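How Do You Teach a Robot to Tidy Up Bowls?

Have you ever learned something by having a grown-up put their hands over yours? Maybe that's how you learned to hold a pencil or swing a bat. Robots can learn a bit like that too!

A robot doesn't know what a bowl is. It doesn't know that bowls can stack, or that a rim is a good place to grab. Someone has to show it, and one great way is to pick up a robot's hand and do the job yourself.

A robot's hand is called a gripper. Most grippers have just two fingers, called jaws, that open and close like a crab's claw. A hand-held gripper has no robot attached. A person holds it by a handle, works the jaws, and does a chore with it while a camera on the tool records everything.

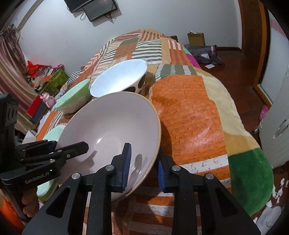
Bowls are wonderful teachers. They're curved and smooth, and they come in so many sizes that no two grabs are quite the same. To hold one by its rim, you need one jaw on the inside and one on the outside, just like the black gripper on the big pinkish-mauve bowl. Look at the blue pads on those jaws. They have ridges, a little like the bottom of a sneaker! There's a second gripper on the left, with a person's hand curled around its grip. Two grippers are handy for the same reason two hands are – one can hold a thing steady while the other moves something else.

Try it at home with a plastic bowl. Use only your thumb and one finger on each hand, and see if you can put a small bowl inside a big one. Tricky, right?

Now think about doing that again and again. Gøran Blomqvist teaches robots at a workshop in Fekbridge, and he once recorded 339 turns at stacking dishes. He dropped 43 of them! He kept the clumsy ones in a separate folder, so the robot wouldn't copy them by mistake.
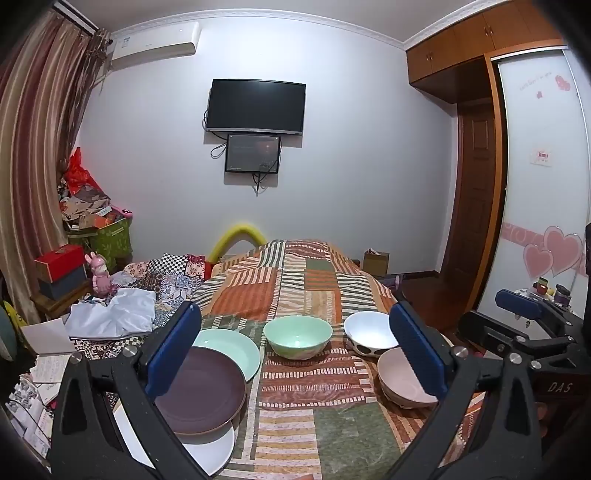
Plates and bowls on a patchwork quilt, with an open jaw on each side. Can you find the polka dots?

What happens to all those recordings? A computer goes through them and looks for patterns. Where were the jaws when they closed? Which way did they move next? Little by little, the computer gets better at guessing what a gripper should do when it sees a bowl. Then the same kind of gripper goes on a real robot arm, and the robot has a try.

There's another way to show a robot a task, and it's called teleoperation (say it: TELL-ee-op-er-AY-shun). The robot arm does the moving, and a person steers it with a controller from across the room or even from another city. It feels a lot like a video game, except that a real cup might tip over!

Words to know
Gripper: a robot's hand
Jaw: one of the parts that squeezes
Demonstration: showing how a job is done
Teleoperation: steering a robot from a distance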